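Cell Technician (one opening), Rumthorpe workshop

Posted in September by Gayan Navaratnam

We run a small bench-top robot cell, and it has reached the point where it deserves a person of its own! Until now the upkeep has been shared among whoever was free, which means the arms get plenty of attention on the days something is wrong and very little on the days in between. We want to hire one technician who will set the cell up, keep it healthy and fix it when it breaks. If you like knowing a machine well enough to hear that a joint is a little off before the software complains, please keep reading.

The job is 40 hours a week, on site, with an early or late start depending on what suits you. Most of the work happens at one table. You will have a workbench next door, a decent set of hand tools and a parts budget you can spend without asking anyone.

What the work is like

A good part of the week goes into the work surface. We lay out the table in blue tape, and every pick position, every mat and every fixture is placed by those lines. Tape is quick to move and easy to see, and we love it for that, but it lifts and creeps, and once an edge has curled the next person to set out parts will follow the wrong line. You will walk the grid each morning with a steel rule and a fresh roll, press down what can be pressed down, and strip and relay anything that can't.

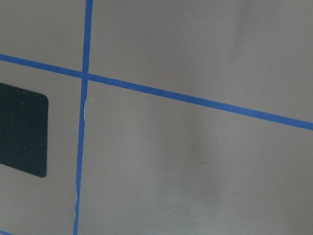 We keep a layout sheet for this. It lists 107 check points, some on the table and some on the arms and their cabling, and it is the first thing I would like the new technician to tear apart and improve. A few of the points date from a table we no longer have. Others are missing altogether (there is nothing in it about mats sliding, for instance, and mats slide all the time).

After the surface come the arms. We use jointed arms with parallel-jaw grippers, and the daily routine on each one is short: look over the joint caps and their screws, run a clean cloth along the links, jog each joint through its range at low speed, open and close the jaws, check that the fingers meet evenly. Then the cables. Ours run on the outside of the arm, held on with straps, and this is where the interesting trouble starts. Strap a cable too tight near the elbow and it will pull when the forearm folds back. Leave too much slack at the wrist and it will find something on the table to catch. Getting this right takes patience and a fair amount of standing there with your head tilted, and it's one of my favorite parts of the job.

Once a week, normally on Tuesday, the cell is yours for the whole day. No runs are booked. You can take a gripper off and clean it properly, replace fingers, re-strap a whole arm, redo the wrist alignment, try an idea you have been carrying around since the week before. Please do try ideas! The finger-changing jig we use now came from a temporary hire who got tired of losing screws, and it has saved us a lot of crawling around on the floor.
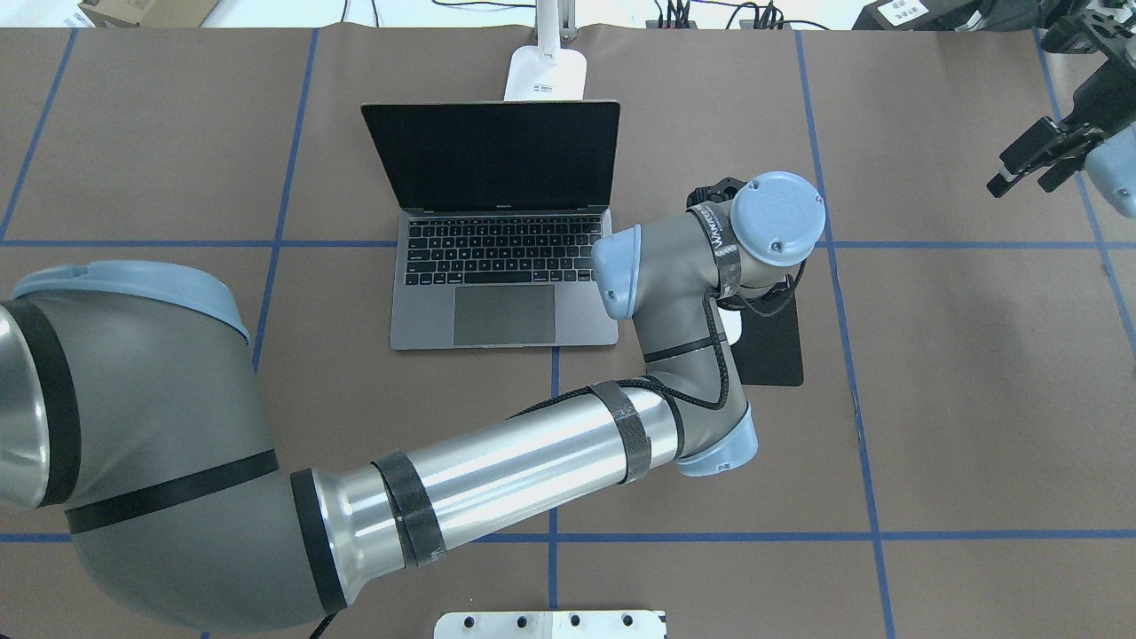
You will also look after the paper covering and the small things that live on the bench, which sounds dull and is oddly satisfying. Paper wears through where parts get dragged. We replace a sheet when the wear begins to affect how objects slide, then measure and tape the whole grid again from the corner marks. It takes most of an afternoon the first few times. With practice and a second pair of hands it goes a lot faster, and there is always somebody willing to hold the other end of the rule.

Repairs are logged in Cevon, our maintenance notebook. The last entry as I write is number 322, a gripper that closed a hair late on one side. Entries are written in plain language: what you noticed, what you tried, what you changed. We read them out loud on Friday afternoons over coffee, and new people tell us it's the quickest way to learn the cell.

Who we hope to hear from

You have worked with your hands on machines of some kind. Robots would be great, but we would be just as glad to talk to someone who has serviced sewing machines, printers, bicycles, lab equipment or packaging lines. You can read a simple wiring diagram and use a multimeter. You know how to make an arm safe before you reach in, or you are ready to learn that on your first morning, before anything else. You write notes that another person can follow.

A little scripting helps. We will teach you the rest, and the first 14 working days are set aside for exactly that, shared between me and Quaye, the workshop downstairs that makes our brackets and plates. Arkitz, our sister team, runs a similar cell and will have you over to compare notes.

You do not need a degree. You do need to be comfortable standing and leaning over a table for long stretches, and tell us if an adjusted bench or a different setup would make that possible for you.

How to apply

Send a page or so to Gayan Navaratnam at the Rumthorpe workshop. Skip the formal cover letter. Tell me about one thing you repaired, how you found the fault, and what you would do differently now. Add a résumé if you have one handy. Photos of your own bench, tidy or otherwise, are very welcome.

Everyone who makes the shortlist is invited for a paid half day at the cell. We start at 9:30, check the table together, re-route one cable and have lunch. Bring shoes you can stand in, and any questions you like about pay, hours or the machines.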